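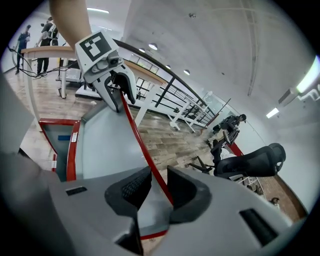 Two hand-held grippers and one long red strip.

FAQ - teaching by hand at Sullidbridge

Do I need to know how to code?
Nope! You pick up the grippers and do the task yourself, and the robot learns from your recordings.

How many tries does it take?
For a simple job I ask for some 200 good ones. Sounds like a lot, but you get into a rhythm pretty fast.

What if I drop something?
Keep going, pick it up and finish. I like having a few recoveries in there (just tell me which ones, please).

Why not use the remote control?
We do, over at Witordale. I find it slower for anything long and bendy - my hands just know what to do with a strip.

Can I bring my own task?
Sure, write to me first and tell me how big it is.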